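4.2 Rehearsing the kitchen task before the build

The two-handed rig described in Section 3 was put together in a shared workshop in Jurkar, on evenings and with borrowed tools. Builders of such rigs often say that rehearsing in a simulator saves most of the trouble later. We doubted this when we started and we still doubt part of it.

Sombatkul set up a kitchen counter in the Platulen simulator and collected 2,000 runs of a single chore: take a small piece of food from a cutting board and put it into a basket. A second set, with the objects moved before each run, brought the total to 4,000. Staniforth and Yokoyama, who had done the wiring, were asked to say which runs they would trust on the real arms. They agreed on very few. A run that ends with the food in the basket is scored as a success, however oddly the hand got there, and we think that score flatters the method.

Contact is the weak point. The simulated thumb can press on soft food with no sign of the give that a real piece would show, and the grip force it reports is only as good as the numbers typed in beforehand. Ours came from the maker of the Vister hand and were never checked on a scale. The thumb in Figure 2 touches the food while the fingers lie together, pointing past the board; Sitthichai reads this as the start of a pinch, and Sembiring sees nothing in it that she would call a grasp. A still cannot settle the matter – nor, in our view, can the success score. 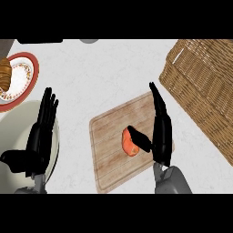
4.3 Moving to the bench

We kept the first bench test small: one arm, one board, 12 attempts. The Choo controller was loaded with the simulated policy and no further tuning. Readers hoping for a clean comparison will not find one, as the bench camera sat lower than the simulated one.

Contact: Hidayah Sembiring, Jurkar shared workshop | Back to top
2 comments | 12 shares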